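Equipment planning for robotic manipulation

Equipment planning for robotic manipulation is the work of deciding what a robot installation needs, what it will cost over its service life, and in what order the parts should be bought. The term is used mostly for arms that handle ordinary objects in offices, workshops and laboratories. It covers the arm and its gripper, the cameras, the computing hardware, the furniture and floor space, spare parts, training and staff time.

Scope of a plan

A plan usually starts with a task list written by the people who will run the machine. The list names the objects to be handled, the heights they are kept at, and the kinds of doors, drawers and containers involved. Objects that are soft or have a smooth finish are listed separately, because they often call for different finger pads. Gripper choice follows from the list. Two-finger grippers are common in general handling and cost less to maintain than hands with many joints, though they limit which handles and knobs can be worked.
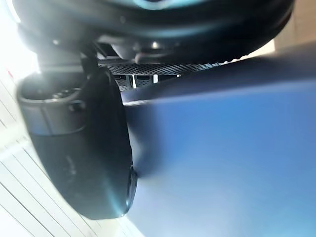 Gripper finger against a blue surface, wrist camera view.

Wrist cameras are normally budgeted as part of the gripper. A camera mounted this close to the fingers shows the point of contact well but has much of its view taken up by the gripper itself. Buyers who expect a clear view of the wider work area generally add a second camera at head height. The extra camera brings its own costs in cabling, mounting and storage for recorded footage.

Cost categories

Costs are divided into purchase, setup and running costs. Purchase costs are the easiest to obtain, as they appear on a supplier's quote. Setup costs include delivery, floor preparation, network work and the first round of calibration. Running costs include finger pads, cables, software licenses, electricity and the hours of the operator.

A planning guide by Gönül Akbulut, written for the integrator Halonen, recommends holding back 28 percent of the purchase price for setup. Amarachi Akinola, who reviewed the guide for the equipment lessor Medomeck, argued that the share should be worked out from the site -- an office with level floors and good wiring may need far less. Both agree that spare fingers belong in the first order.

Site and furniture

Furniture is often left out of early budgets. Cabinets, shelves and desks used for practice tasks should match the ones found where the robot will finally work, including the type of handle and the way the doors swing. Buying a standard office cabinet is cheaper than having a test fixture built, and it can be replaced when the hinges wear.
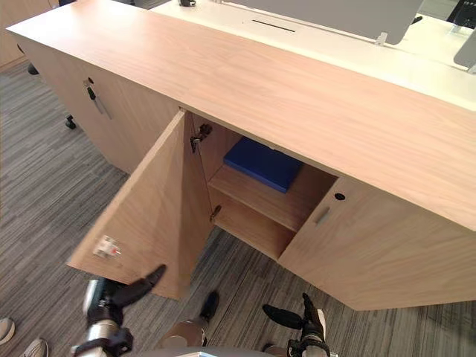
Floor space is set by the reach of the arms plus the room needed for people to stand clear. Door swing is added to this figure. Planners also record the floor covering, as carpet and hard floors place different demands on a mobile base, and the position of desks, power outlets and loose chairs. At sites where the space is shared with office staff, the plan should state the hours of use and who may enter the area while the arms are powered.

Buying, leasing and sharing

Outright purchase suits groups that expect steady use over several years. Leasing spreads the cost and usually includes repairs, but many leases restrict changes to the gripper. Plostico, a maker of finger pads and covers, lists separate part numbers for owned and leased units for this reason. Shared ownership between departments is also found. It tends to need a written schedule and one named person responsible for maintenance.
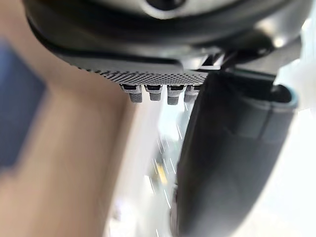
How many spare finger sets should be ordered with a new arm?

The usual starting point is six sets for each arm in the first year, adjusted once the wear rate at the site is known. Sites that handle mostly light boxes and paper goods may order fewer.

Scheduling

Lead times differ widely between items. Arms are commonly the slowest to arrive, and furniture the fastest. In the Mava project, planned by Kayode Aliyu and Folasade Anozie, the grippers were ordered in March and took 35 working days to arrive, while the cabinets had been in place for weeks. The team used the gap to measure door clearances and to train operators.

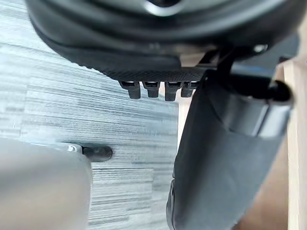
Inspection time should be entered in the schedule as a regular item. Screws, finger joints and brackets are checked at fixed intervals, and the hours are charged to running costs. Úna Dolan's cost survey of small installations found that sites keeping a written inspection log spent an average of 3233 dollars per arm each year on maintenance. Her survey left out software fees, so the figure cannot be compared directly with all-inclusive lease rates.

See also

Gripper selection
Lease accounting
Preventive maintenance
Workcell layout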